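Hakau Wall Rail and Basket: Frequently Asked Questions
Sorting and storing small fasteners at the bench

Last revised in October. Maintained by Aníbal Llanos. Questions are grouped by subject and answered in the order in which they tend to come up.

GENERAL

What does this page cover?

Small loose hardware: nuts, bolts, thin screws, washers, and the hooks and clamps kept on the wall behind a bench. It covers setting up the surface, sorting a mixed pile, identifying what is in it, and putting it away. It does not cover wood screws in bulk or anything sold by weight.

Do I need the Hakau rail to use the method?

No. Any straight horizontal rail fixed at both ends will do. The Hakau part is sold in one length only, 1385 mm, and can be cut with a fine-tooth hacksaw. Deburr the cut end before fitting the bracket.

What belongs on the rail and what belongs in a tray?

Anything with a bend, loop or jaw goes on the rail: U-bolts, spring clips, bracket clamps, S-hooks. Anything that rolls or can be picked up with a magnet goes in a tray. Items that are both (an eye bolt, for instance) go on the rail if the eye passes over the hook and in the tray if it does not.

Leave a gap between neighboring U-bolts. The legs swing when one is lifted off, and a long leg will catch the next piece.
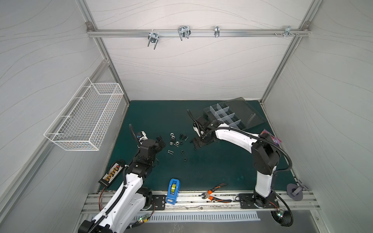
Nilton Londoño writes that he hangs U-bolts by size from left to right and finds the large ones crowd out the clips, and asks whether the order matters. It does not matter for load. For access, put the most used item at the end nearest your dominant hand and ignore size. If the clips are being crowded, move the U-bolts to a second rail.

How much can the rail carry?

The rail is rated at 86 N, evenly distributed, when both ends are fixed into a solid panel. Derate by half if one end is fixed with adhesive. Clamps and hooks of the size discussed here do not come near the limit. Hand tools can.

THE WORK SURFACE

Why a mat?

A bare bench reflects light and lets round parts travel. A matte mat does neither. The mat should reach the back wall, or have a strip of foam closing the gap, so that nothing drops behind it.

Which color?

Mid to dark, and not gray. Zinc-plated and stainless parts are hard to see against gray, and black oxide bolts disappear on black. Dark teal and dark green both give workable contrast with bright and black hardware. White is good for black bolts and poor for everything else.

How should the mat be cleaned?

Wipe with a damp cloth and let it dry before use. Do not use thread-cutting oil or solvent near it. Oil residue picks up metal dust, which then transfers to threads.

Can I sort straight out of the box?

You can, but it is slower. Tip out a quantity that covers no more ground than your spread hand — any more and the parts stack, and stacked parts get miscounted. Larger lots should be done in several passes.

SORTING

What is the recommended order?

1. Remove anything that is not a fastener (clips, offcuts, packaging).
2. Pull the nuts into one group.
3. Pull the bolts with heavy heads into a second group beside it.
4. Collect the thin screws last, away from the other two.
5. Divide each group by thread.

Why nuts first?

They have one shape and lie flat, so they can be recognized without being turned over. Once they are out, the remaining parts are all long, and length becomes the useful difference.

Should groups be kept apart by dividers?

Not on the mat. Dividers get in the way of sliding parts across. Keep a hand's width between groups, and use dividers in the tray. If a group must be left unfinished, mark it with a piece of tape laid on the mat and write the thread size on the tape. Paper tape or a low-tack colored tape is suitable. Keep the dispenser at the front edge, within reach and away from the pile.
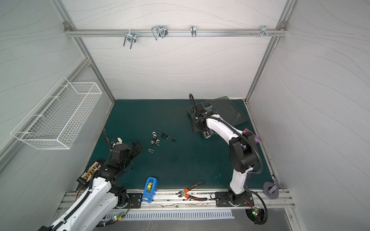 Clear tape should be avoided for this purpose. It takes ink badly and is difficult to find again on a dark surface. Vinyl tape leaves residue on most mats after a few days.

How do I handle very short screws?

Use a magnetic pickup with a release, or roll the screw against a fingertip. Tweezers tend to flick them. Stainless grades 304 and 316 respond weakly or not at all to a magnet, so do not rely on one to clear the mat.

IDENTIFICATION

How do I tell two similar nuts apart?

Lay both flat with the bores facing up and the flats touching. A difference in width across flats is easier to see side by side than one at a time. If the widths match, compare thickness, then try both on a bolt of known thread. Width alone is not sufficient: some metric and inch nuts fit the same wrench and have different threads.
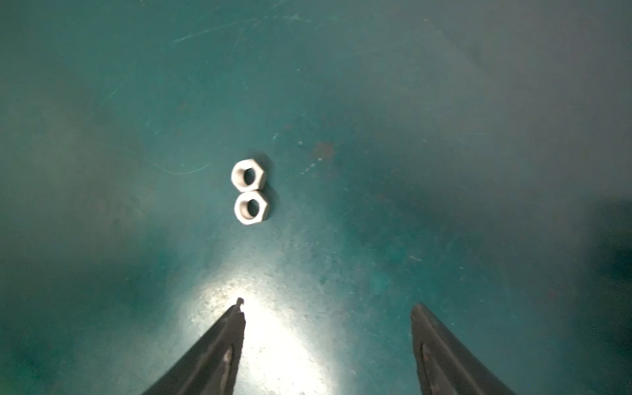
Two hex nuts laid flat, bores up, one against the other.

Is a thread gauge necessary?

For bolts, yes, if metric and inch parts are mixed. The Khurana leaf gauge and the Brandis plate gauge both cover the sizes commonly found at a bench. The plate type is quicker for diameter and length; the leaf type is required for pitch.

A nut starts on the bolt and then binds. Is it the wrong size?

Either the pitch is wrong or the thread is damaged. Back it off, try a second nut from the same group, and discard the first if the second runs freely. Do not force it.

STORAGE

What is the wire basket for?

Bagged stock and items too bulky for a hook. Loose fasteners should not go in it, as the grid openings are wider than most nuts. Mounted at an angle, it lets the contents be seen from the bench, but bags should be closed at the top.

How are the trays labeled?

Thread first, then length, then finish. Lirneck tray labels are supplied in sheets and are numbered up to 2000, which is more than a home bench will use. Handwritten labels are equally acceptable.

How many of each size should be kept?

Enough for the largest assembly you normally build, plus 2 spares. Surplus goes in a closed bag in the basket, marked in the same way as the tray.

What about mixed leftovers that match nothing?

Keep one tray for them and empty it once a year. Single nuts with an unidentified thread can be discarded at once.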